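Stolitz theme 2: sidebar drops below content after child theme update

gridlock_ed
Running Stolitz on a self-hosted install, child theme with a modified sidebar.php and about a page of CSS. After updating the parent from 1.x to 2 the right sidebar drops under the main column at desktop widths. Mobile is fine. Cache cleared, plugins disabled, no change. The content column computes to 841px and the sidebar to 435px. Container max-width is 1280. By my math that fits with 4px left over, so I don't see why it wraps.

tablerow
The gap. Version 2 moved the layout from floats to flex with wrap on, and the gap default is 24px. 841 + 435 + 24 = 1300. It wraps.

gridlock_ed
There is no gap property in my stylesheet.

tablerow
It's in the parent. Look for the layout block in the parent's main.css. Your child file loads after it but only overrides what you declare.

nullpadding
You could set flex-wrap: nowrap on the container and be done. Items shrink by default, so the columns will give up the extra 20px between them.

tablerow
They will unless he has flex-shrink: 0 or a min-width on the sidebar, and a lot of 1.x child themes have the min-width because the old docs told people to add it. Then you get a squeezed content column and wide tables running out of it. I would not use nowrap as the fix.

nullpadding
I have used it on 12 client sites with no complaints. Wide tables need an overflow wrapper in any layout.

gridlock_ed
Checked. There is a min-width: 435px on the sidebar, left over from the 1.x instructions. Removed it, set the gap to 0 as a test, and the sidebar went back up. So it was the gap. Is there a recommended value?

tablerow
Keep the gap at 24 and drop the fixed widths. Use flex: 2 1 0 on content, flex: 1 1 0 on the sidebar, and min-width: 0 on both. Delete the old margin-left on the sidebar too or you will get double spacing.

birhane_user
Coming from Birhane, which has the same framework underneath. It does the layout with CSS grid and the problem doesn't exist there. grid-template-columns: minmax(0, 2fr) minmax(0, 1fr) and no wrapping to think about. I don't understand why Stolitz went to flex for a two-column page.

nullpadding
Because the footer widgets share the same class and those do need to wrap. It was in the release notes in March.

birhane_user
Then give the footer its own class. One class doing two jobs is how this thread got started.

tablerow
Agreed on that point. It has been raised on their tracker. Until they change it, scope your rules to the main wrapper and leave the bare class alone, or the footer will collapse into one row.

gridlock_ed
Flex values applied, min-width removed, margin removed. Layout holds down to the breakpoint. One remaining problem: the featured image on single posts now overflows the content column on the right. It did not do this in 1.x. The template calls the full-size image, and I had Wimura set to generate a content-width version, but the theme doesn't pick it up.

tablerow
Separate issue. Version 2 registers its own image size and ignores anything a plugin adds unless you filter it. For the overflow itself, max-width: 100% and height: auto on the image inside the content wrapper. 1.x had that rule globally and it was removed.
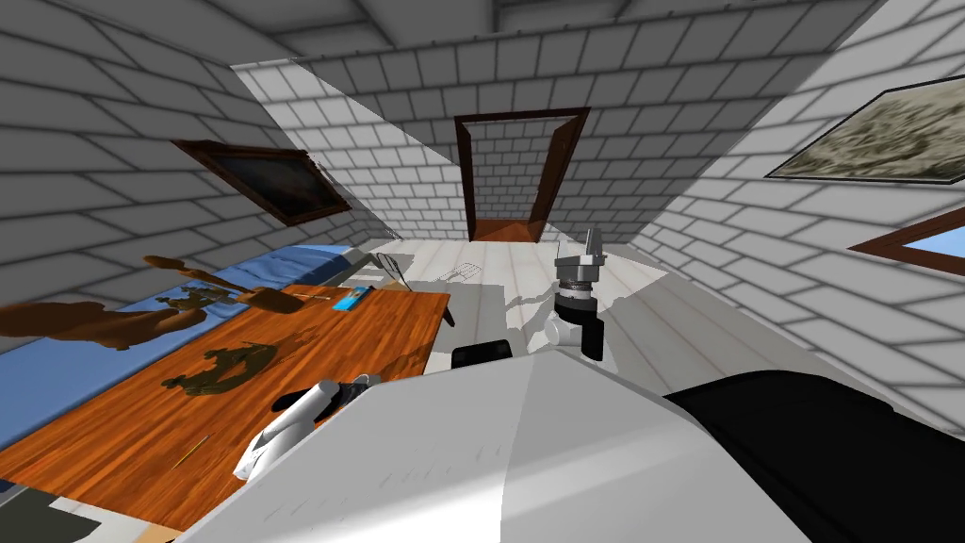

Put the rule in the child stylesheet, scoped to single posts, and check that no inline width is being written by the editor. Inline width with height: auto is harmless, but inline height will override yours and stretch things. After that, regenerate the thumbnails once — the old sizes stay on disk and Wimura will keep serving them from its index otherwise.

nullpadding
Regenerating on shared hosting can time out. Run it from the command line in batches.

birhane_user
Or use Brastenent for it. It queues the job and resumes if the process dies.

nullpadding
Brastenent leaves its queue table in the database after uninstall. I would stay with the command line.

birhane_user
One empty table. It costs nothing.

gridlock_ed
Max-width rule fixed the overflow. There was an inline height on two old posts, removed by hand. Running the regenerate from the command line tonight. Final CSS for the main wrapper is display: flex, gap: 24px, content 2 1 0, sidebar 1 1 0, min-width: 0 on both. Footer not touched.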